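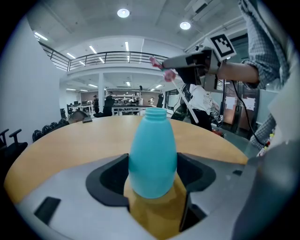
One reader, commenting on my last post, wrote that two-handed demonstrations are a waste of effort, and that a policy trained on 4000 one-handed ones would beat anything I could collect with two. I read it a few times before answering. It's a fair point for pick and place. I don't think it holds for tasks where one hand has to keep something steady while the other one works, and those are the ones I care about.

So I ran the comparison. The method is the usual one with hand-held grippers: a person does the task, the markers give us the pose of each gripper, and the policy learns from the recordings. I trained one policy on 1000 one-handed demonstrations and a second on a mix, with 50 two-handed ones added on top. Everything else stayed the same. We call the training code Buketti, after the first task we tried with it, and it hasn't changed since October.

Each policy got 15 tries per task. On single pick and place I saw no difference worth writing down. On insertion, the mixed policy did clearly better. The one-handed policy kept pushing the container over, then carried on as if it were still upright.

What surprised me was the timing. In the two-handed demonstrations people slow down just before the hands meet, and the policy picked that up. It also picked up the pauses where someone was just thinking, and I'd like to get rid of those.
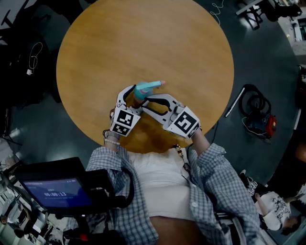 What I'm changing next

Shorter demonstrations, first of all. Anything with a long pause gets trimmed or recorded again. I also want smaller objects in the set, the kind both grippers have to hold at once, and more than one table height. Dridton has a second setup we can use for that. If the insertion result holds up there, I'll post the full table.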